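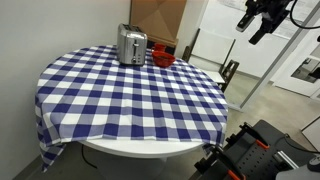

Toaster station with the gripper hanging into view at upper right.

Filed under: Robot Learning > Data Collection

Recording Lever-Press Demonstrations on a Countertop Appliance

This page covers collection for the toaster task only. Arm calibration and network setup are in the Tullow notes. A full set is 800 episodes.

1. Lay the cloth and set the toaster at the back of the table. Place the red bowl and cup beside it.
2. Home the arm and open a new session in Tian. Enter the operator name and the layout number.
3. Start recording before the arm moves. Leave 3 seconds of stillness at the head of each episode.
4. Guide the fingers down to the front of the toaster. Approach slowly and do not correct by pushing sideways on the body.

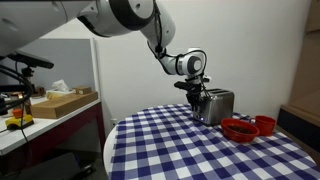 Fingers against the front left side of the toaster, near the lever slot.

5. Stop recording once the arm is clear. Mark the episode good, failed or discard. Failed presses are kept.
6. Change the layout every 23 episodes. Shift the toaster, turn it, or swap the objects next to it.

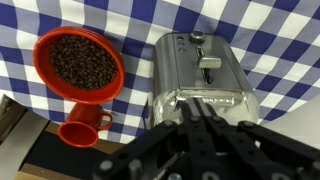
Wrist video needs its own check before upload. Reflections and clutter near the target are the usual source of bad labels. With a layout like this one, where the cup lies on its side below the bowl and foil covers the toaster's front edge, confirm that the lever is still visible past the fingers. Send doubtful clips to Renata Urrutia with the session number.

Page maintained by Ozan Ağca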